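Der Schrank in Stivberg

Als Hendrik Masilela den Schlüssel zum alten Büro bekam, lief er die Treppe hinauf wie ein Kind am ersten Ferientag. Fünfzehn Jahre lang hatte Eseo hier Segelkarten verlegt, und nun sollte bis zum Abend alles geräumt sein! Er hatte sich auf Kisten gefreut, auf Staub und vergessene Schubladen, auf Papier, das nach Hafen riecht. Stattdessen kniete er auf gestreiftem Teppich vor einem einzigen hellen Schrank, zog beide Türen auf und hielt den Atem an.

Zwei Ordner, dunkelblau, flach hingelegt. Mehr hatte man ihm nicht übrig gelassen, und er fand es herrlich.

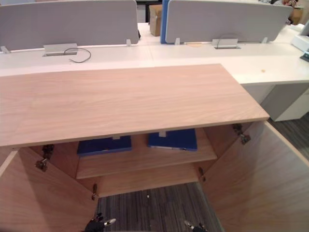
Helge Wallin rief aus dem Flur herauf, er solle die Dinger bloß nicht im Stehen lesen, dafür seien sie zu gut, und außerdem müsse man Ordner immer von hinten anfangen, vorne hefte doch jeder nur die Rechnungen ab.

»Woher willst du wissen, dass sie gut sind?«, rief Hendrik zurück.

»Weil ich den einen geschrieben habe!«

Das Lachen kam die Treppe hoch, dann Helge selbst, langsamer als sein Lachen, eine Hand am Geländer. Er setzte sich auf den Boden, streckte die Beine aus und erzählte von der Jonix, einem Kutter, der nie irgendwo pünktlich ankam und den trotzdem alle liebten. Im Oktober waren sie mit ihm hinausgefahren, um eine Bucht auszuloten, die auf jeder Karte anders aussah. Fünf Tage hatten sie bleiben wollen. Dann kam der Nebel - und mit ihm die Seehunde, die so nah am Boot auftauchten, dass Watkins ihnen Namen gab und jeden Morgen beleidigt war, wenn einer fehlte.

»Und die Bucht?«, fragte Hendrik.

»Hundertsiebzig Lotungen«, sagte Helge stolz. »Alle von Hand, alle mit diesem furchtbaren Bleistift. Nie gedruckt! Der Verlag wollte lieber etwas mit Leuchttürmen.«

Hendrik konnte es kaum aushalten. Eine ganze Bucht, vermessen und beschrieben, mit Nebel und Seehunden darin, und sie hatte die ganze Zeit hier gelegen, hinter zwei Türen, an denen jeden Tag Leute mit Kaffeetassen vorbeigegangen waren.

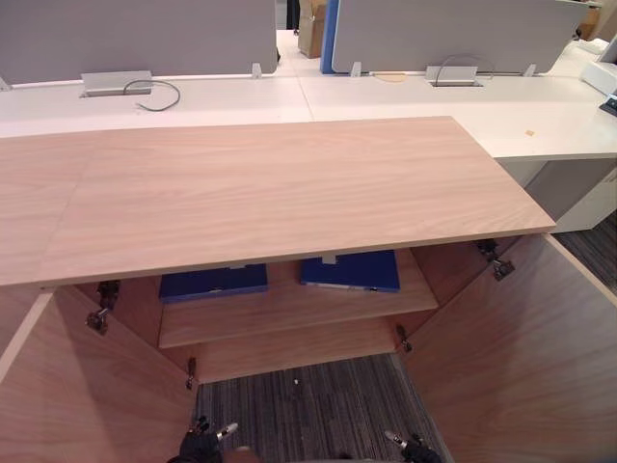 Watkins, erzählte Helge weiter, habe die Küste aus dem Gedächtnis gezeichnet, abends in der Koje, und am nächsten Morgen habe man sie mit den Zahlen verglichen und gestritten, bis der Tee kalt war. Jeder habe schließlich seine eigene Bucht zu Papier gebracht, jeder in seinem eigenen Ordner, und keiner habe nachgegeben. Hendrik schaute auf das Brett, wo die beiden nebeneinanderlagen, der rechte ein Stückchen weiter hinten als der linke, und hätte wetten können, dass sie immer noch stritten. »Welcher ist deiner?«, fragte er. Helge beugte sich vor, kniff die Augen zusammen und überlegte viel zu lange.

»Der linke«, sagte er dann. »Glaube ich. Nein - fang mit dem rechten an, Watkins konnte besser zeichnen.«

Hendrik rutschte näher heran und streckte die Hand aus. Unten auf der Straße hupte der Möbelwagen, einmal, dann noch einmal.

»Die sollen warten«, sagte Helge und machte es sich auf dem Teppich bequem. »Lies laut.«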